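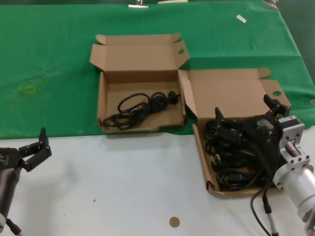 Plistley Robotics Lab — Demo Support Queue

Ticket 2464
Subject: Cable sorting cell, right arm stops during transfer at open day
Opened by: Ffion Powell
Assigned to: Krum Stoyanova
Priority: High until the open day closes, then normal
Status: Resolved, one follow-up open

Reported problem

Open day, May 7, 2023. Cell is the two-arm bench running the power cable transfer: right gripper takes a cable out of the full box and places it in the box next to it, left arm stands by. First group of visitors was from Arnen. The right arm stopped over the full box with a protective stop and the operator panel showed code 218 (wrist torque over limit). Cleared it, restarted, ran two transfers, stopped again with the same code. Visitors were polite about it. Next group is Teleck and they asked in advance to see this bench, so I need either a fix or a decision to show something else.

No change to the program that I know of. The cables are the ones we always use. — FP

Log

09:40 Krum Stoyanova
Picked up. Please leave the cell powered and in hold. Do not home the arms yet, I want the joint values at the stop. Is the left arm faulting too or only the right?

09:46 Ffion Powell
Only the right. Left stays at its wait position with the fingers open and reports ready.

09:58 Krum Stoyanova
Pulled the log. Both stops are in the lift segment, just after the grasp is confirmed. The torque rises steadily over the lift and then trips. A collision would give a sharp step, and there isn't one. The arm has hold of something that does not want to come up. Either the cable is caught on the rest of the bundle or the hose and cable run at the wrist is binding.

Checks to do at the bench, in this order:
1. Right wrist cable run. Move the wrist by hand in free drive through the full range used by the program and watch for the cable pulling tight.
2. Wrist mounting bolts, torque check only, do not remove.
3. Payload setting for the right arm. Should be the black multi-finger gripper entry.
4. Position of the full box against the taught position.

10:15 Thitima Rojanasak
At the bench with Ffion.
1. Cable run is free through the range. It hangs with slack at the gripper and does not pull tight at any point.
2. Bolts fine.
3. Payload entry is correct.
4. Box has moved. It sits skewed, tilted toward the front and partly off the green cloth onto the white table. The other box is still square to the cloth. The taught position assumes both boxes are flat on the cloth.

Also, the source box is packed a lot tighter than it was in rehearsal. The cables are in one tangle with the plugs mixed in. When I lift a loop by hand, the ones next to it come up with it.

10:22 Krum Stoyanova
That would explain it. With the box tilted the approach is no longer straight down relative to the bundle, so the fingers close on whatever is on the high side and pick up more than one loop. Who loaded the box?

10:25 Ffion Powell
I did, last night. I put in everything from the drawer so we would not have to refill between groups. Nobody told me there was a limit. Is there one written down?

10:31 Krum Stoyanova
Setup sheet says six cables, each coiled separately, plug end on top. The sheet is in the project folder and not at the bench. I will print one.

Steps for now:
— Jog the right arm up and clear before touching the box.
— Set the box flat on the cloth, lid folded back all the way.
— Take out everything and put back six cables, coiled one by one.
— Leave the torque limit alone. I know someone will suggest raising it. The limit is there so the arm stops before it drags the box off the table in front of guests.

10:33 So-ying Choi
I was going to suggest raising it.

10:50 Thitima Rojanasak
Done as listed. Recoiling took longer than expected, the cables hold their old bends and spring open. Ran the sequence at half speed. First transfer good. Second transfer good. Third, the gripper closed on the cable but the plug caught under the loop below it and the arm slowed on the lift, then came free. No stop. Torque peak was below the limit but closer than I would like.

10:57 Krum Stoyanova
Acceptable for today. Keep it at half speed. Change the grasp order so it takes from the side nearest the receiving box first. I pushed that as a parameter change, no new program. Reload the parameters and confirm the version on the panel ends in 6.

11:04 Thitima Rojanasak
Reloaded, ends in 6. Full box run through without a stop.

11:10 Ffion Powell
Teleck group arriving now.

11:48 Ffion Powell
Ran the full sequence for Teleck twice with a reload in between. No stops. Tiziana Santoro from their side asked why the left arm does not move. I said it is used for holding the box during the bimanual version and that we were showing the one-arm version today. She would like to see the other one. I said June, please tell me if that is wrong.

11:55 Krum Stoyanova
June is possible if the left gripper calibration is done by then. I will not promise a day.

13:20 So-ying Choi
Ruggiero group done, no stops. One remark from the bench: the lid of the source box leans forward a little after each reload. It does not reach the approach path at present. I folded it back by hand between groups.

Root cause

Source box overfilled with tangled cables and placed tilted, partly off the cloth. The gripper lifted several loops together and the right wrist went over its torque limit. Hardware is fine.

Changes kept

Setup sheet printed and left at the bench. Grasp order parameter kept. Speed goes back to normal after the open day.

Follow-up (open)

Mark the correct corners of both boxes on the cloth with tape, so a moved box can be spotted before a run. Assigned to Thitima Rojanasak.

15:02 Krum Stoyanova
Setting to resolved. Reopen if 218 comes back with the box loaded according to the sheet, and attach the joint log when you do.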